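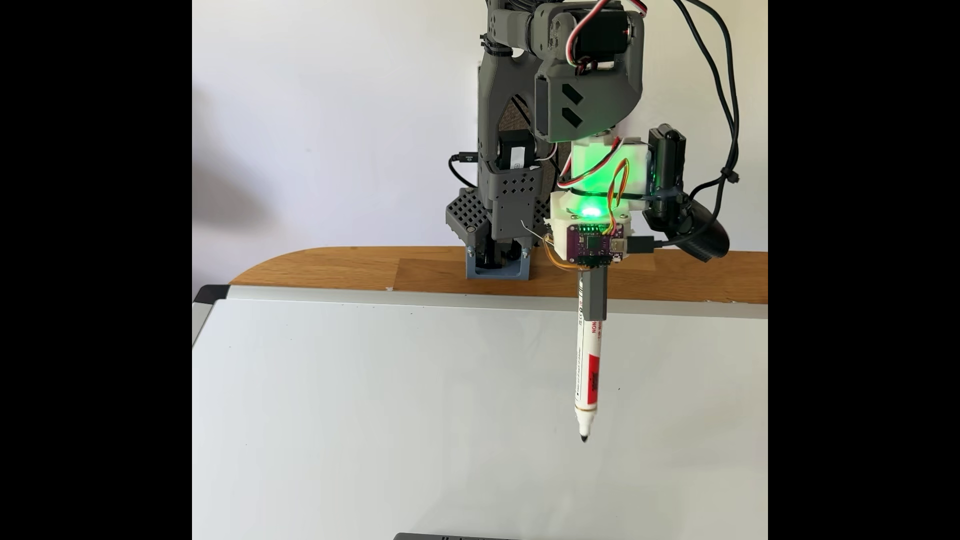

*Thread last edited: November, 9:40 pm*

**1/** OK so I've been asked enough times why my whiteboard lives flat on the table and not up on the wall like a normal person's, so you're getting a thread. It's long. Get a snack.

**2/** I had one on the wall for years! In the old place in Skesten it hung right by the door, and I wrote on it maybe twice a month, always standing up, always with my elbow in the air, and everything I wrote slid downhill to the right. My handwriting is bad enough sitting down.

**3/** Then we moved, and the board got leaned on a chair "for now," and one evening I needed to sketch out some shelves and just laid it down on the table. Drew the whole thing sitting comfortably with my tea. Never hung it up again.

**4/** Things I love about flat: you can rest your arm (carefully), two people can draw from opposite sides, and you can set actual objects on it and trace around them. I've traced screws, a mug, a door hinge and my kid's hand. The hand stayed up for weeks.

**5/** Things I don't love: sleeves. Oh my gosh, the sleeves. Every sweater I own has a gray cuff. If you're left-handed I don't even know what to tell you, start at the right side I guess?

**6/** Also dust and crumbs! A wall board doesn't collect toast. A crumb under the marker tip will put a little skip in your line, and if it's a gritty crumb it can scratch the surface, and then ink gets into the scratch and stays there. Wipe it dry BEFORE you write. Took me one ruined corner to learn that.

**7/** Marker talk, because I know that's what half of you came for. I've been buying the Nenudus ones with the bullet tip from Hájek, the little stationery place by the post office. They're fine! They squeak a bit. The chisel tips are prettier for big letters, but for anything with small labels I want the bullet.

**8/** How you hold it matters way more on a flat board than I expected. I used to hold it like a pen, leaning way over, and the tip wore down on one side until every line had a fuzzy edge. Straight up and down with hardly any pressure gives you a much more even line. It feels silly for a day and then you stop noticing.

**9/** And please stop storing them tip up! My friend Rodel Belmonte used to keep his in a coffee mug with the caps pointing at the ceiling and then complain they were all dead. Lay them on their side. I lay mine in a cutlery tray, nice and boring.

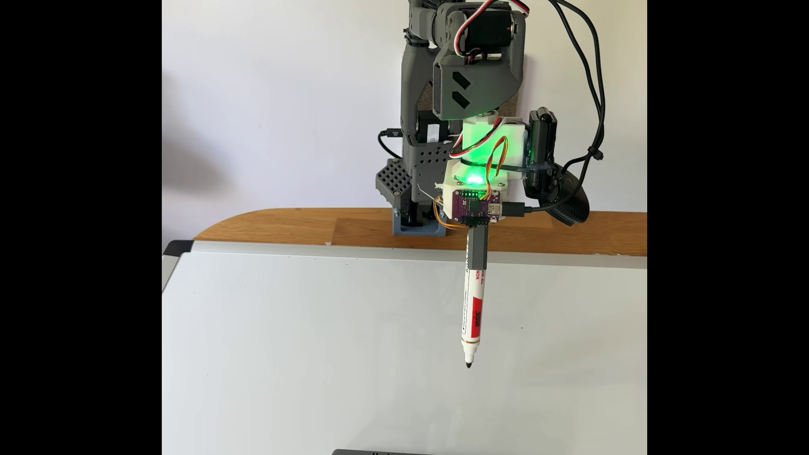 **10/** Anyway, back to Rodel. He came over, tried the flat setup, and laid his own board down that same night. Except his table has a wobble, so he sends me pictures of circles that look like potatoes. Fold up some cardboard and stick it under the short leg, Rodel. I've told you 2 times.

**11/** Which reminds me, check that the board itself doesn't rock. Mine has a very slight bow from its leaning-on-a-chair period. I put those rubbery shelf-liner squares under the corners and it quit moving when I press down. They also keep it from skating around when I'm erasing like a maniac.

**12/** Cleaning! Dry cloth every time, spray once in a while. I bought a 200 ml bottle of Flalta back when we moved and there's still plenty left. Spray the CLOTH, not the board, especially if yours is on a wood table like mine. Puddles creep under the edge and you find them the next morning.

**13/** For old ink that won't budge, scribble over it with a fresh marker and wipe it all off while it's wet. Works on my board nearly every time. Didn't work on the grocery list from last winter, so "oat milk" is now permanent.

**14/** Somebody asked about cost. My board was 18 bucks secondhand. I saw a fancy glass one at Hájek and made the mistake of turning over the tag. Gorgeous thing. No.

**15/** Peter Kubíček (hi Peter) replied to the first version of this thread saying a big pad of paper does the same job. I like paper! I also had a whole closet of paper with one doodle per sheet. With the board I have to decide what's worth copying out before I wipe it, and most of it isn't.

**16/** What I mostly use it for: working out furniture before I drag it anywhere, practicing lettering for birthday cards, and long division with the kid, who will do 3000 problems on a whiteboard and zero on a worksheet.

**17/** Fixed the typos in 6 and added the bit about the rubbery squares after people asked. If you've got a trick for the sleeve problem, reply with it please. I've tried rolling them up. They come back down.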